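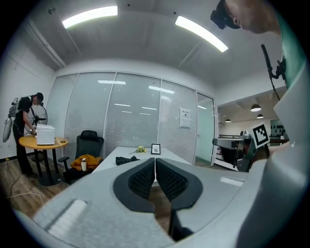 Hand-held gripper sessions: the questions I get most

I'm Yogesh Mittal and I look after the house rules for gripper recording at Wakell. People stop me in the hallway with the same handful of questions, so I've put my answers on one page. If yours is missing, send it over and I'll add it!

Can two people record in the same room?

Yep, we do it all the time. Agree on who gets which table before you start, and stay an arm and a half apart (your arm, plus the gripper). If you have to cross behind someone, say so out loud. It feels silly the first day and then you stop noticing.

What do I check before I pick one up?

The finger pads first. I want the little raised nubs clean, no tape residue, no lint. Then the marker plate: flat, not bent, no fingerprints across the black pattern. Open and close the fingers a few times and look at the gap. If it looks different from the last time you used it, tell me before you record anything.

Do I really have to do something about the cables?

Please! Cables on the floor are my number one gripe. Run them along the wall if they'll reach, tape them down if they won't, and if neither works, move the table. We had 283 near-miss notes in the log as of November and way too many were somebody's foot meeting a cord.

How long can I wear the headset?

My rule is 20 minutes on, then take it off and sit down for a bit. Treredden lets people go longer and I've argued with them about it more than once. If your neck hurts at 15, stop at 15.

Does the room have to be tidy?

Not spotless, no. Real rooms have cups and jackets in them and I like that in the recordings. Drinks stay off the table you're working at, though, and anything private (badges, mail, open laptops) goes in a bag.

What about people who aren't part of the session?

Ask first, every time. If they say no, wait or turn around. Anyone who got recorded by accident can have the clip deleted, and they don't owe us an explanation.

I dropped the gripper. Now what?

Stop, put it on the table, write down the time. Don't squeeze it to "see if it's okay." Bring it to me or to the Vasseur desk, and we'll run the alignment check before it goes out again.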